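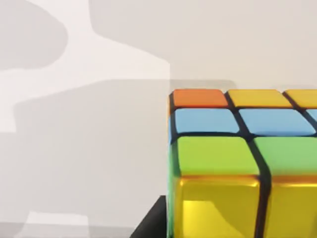
Puzzle cube in simulation, close up, with the top rows in orange and yellow, blue, and green.

How to Plan and Budget for a Robot Hand Bench

Last updated: May 22, 2021

When our little workshop decided it wanted a robot that could pick up and turn a puzzle cube, the very first thing we did was open a catalog. I don't recommend it! Catalogs are lovely to browse and you come away wanting everything in them, and by the end of the afternoon we had a wish list that would have paid for a decent used car. What follows is the way we plan these purchases now, after a good deal of crossing out, and I hope it saves you an afternoon or a whole season.

Step 1. Write down the job in one sentence

Ours was "pick up a puzzle cube from a flat surface, turn one face, and put it down again." Keep it that plain. If you find yourself adding "and eventually also," put the extra part on a separate sheet and leave it there until the first job is paid for. Lindalva Rezende keeps our separate sheet, and it has grown to several pages, all of it very tempting.

Next to the sentence, write the size and weight of the heaviest thing the robot will have to lift. Measure the object yourself. Puzzle cubes of the same style can differ more than you'd think, and a gripper that opens just wide enough for one of them may be no good at all for the next.

Step 2. Try the job in simulation before you price anything

You need a simulator, a model of the object, a model of a gripper or arm you might buy, and somebody with patience. A plain background and a cube is plenty to begin with. Don't spend the first month making it pretty (we did, a bit, and I'm still fond of the shadows).

What you want out of this step is a short list of numbers to shop with:

- how far the arm has to reach, with the object at the far corner of your work area
- how wide the fingers must open
- how hard they have to squeeze before the object stops slipping
- where a camera could go and still see the faces it needs

Put a cap on the time. We allowed 200 hours, shared among everybody, and wrote it into the budget as a cost like any other. Labor is easy to forget when the people doing it are already on the payroll, or are your friends.

One caution about those grip numbers. A simulated tile is as slippery as you tell it to be. Run the same grasp with the friction set low and again with it set high, and shop for the harder of the two.

Step 3. Make the budget sheet

Use any spreadsheet you like. Give each item its own row, and a column each for the price, who quoted it, how long the quote is good for, and how long delivery takes. Then group the rows under these headings:

Arm and controller. Usually the biggest line. Check whether the controller, the cables and the teach pendant are in the price or sold separately.

Gripper and fingers. Budget for spare fingertips from the start, and for the adapter plate between arm and gripper.

Cameras and lighting. Include mounts. Shiny tiles throw bright reflections, so leave room for a diffuser or a second lamp.

Computer. Ask whoever ran the simulation what they wished they'd had.

Bench, guarding and emergency stop. Please don't trim this one to make the total look nicer.

Freight, power and installation. Our first arm came with a freight bill of $482 that we hadn't planned for at all, and Poul Kjærgaard, who signs our checks, has brought it up at every planning meeting from then on.

Training and support. Even one day with somebody who knows the machine is worth having.

Add everything up and then add 25 percent. It feels like a lot when you type it in, and you'll be tempted to shave it down before you show it to anyone. Leave it alone.

Step 4. Ask for quotes, all with the same words

Send each supplier the sentence from Step 1 and the list from Step 2, word for word the same. We wrote to Orix, Flerketti and Semaan for the arm, and to Wodent for the gripper. When the replies came back we could lay them side by side, and it was easy to see who had read our note and who had sent the standard brochure.

Questions worth putting in the letter:

- Is there a simulation model of this exact unit, and is it free to customers?
- What does a replacement motor or joint cost, and is it kept in stock?
- Can we borrow or rent one before we buy?
- What happens to the software license after the first year?

Step 5. Decide what to buy first

You don't have to buy it all at once. Ditte Thoroddsen talked us into splitting our order in two, with the gripper and camera in February and the arm later on, and I was grumpy about it for a week or so before I came around. With the gripper clamped to a plain stand you can test finger shapes on the real object and compare them with what the simulator told you. If the numbers don't agree, you can still change your mind about the arm.

Step 6. Keep the sheet going

Add a column for what each thing really cost and fill it in as the invoices arrive. Our own sheet has more than one embarrassing row. It also made the next request a great deal easier to write.

Get our planning notes by email. Enter your address to join the newsletter. You can unsubscribe at any time.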